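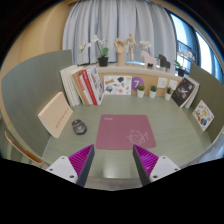 Ticket opened 8/3/23, Brellport office, second floor. Wireless mouse pointer jumps and stalls on the Trakamari scheduling screen, mostly when dragging a job from one day to another. The user says it started after the move to the new desks. First thing checked was the surface, as the gray-green desktops have given us trouble with optical mice before. This desk has a square pink mouse pad on it with a line drawing in one corner, so I had the user keep to the plain part of the pad for an hour. No change. Surface ruled out.

Step 2. Replaced batteries. Pointer still stalls.

Step 3. Moved the receiver from the rear port to a front port. Better in email and spreadsheets, no better in Trakamari. At this point I stopped treating it as a mouse fault.

Step 4. Borrowed a wired mouse from the Stinthorpe spares box. Same stall in the same place. Scrolling with the arrow keys stalls too.

Step 5. Opened the schedule with the filter set to one crew (105 jobs). Smooth. Opened it with all crews (1000 jobs, the display limit). Stalls on every drag. With the limit set to 300 it is usable, with a short pause when the job drops.

Step 6. Compared settings with a working login. The affected login had "redraw while dragging" turned on - the default is off. Turned it off, signed out and back in. No stall with all crews showing.

The user's old receiver is back in the front port and the wireless mouse is in use again. Wired mouse to go back to Stinthorpe with the next run.

See also ticket 289, same symptom on the Miah project login. That one was closed as a bad mouse - reopening it to check the redraw setting.

Status: fixed, waiting on user to confirm.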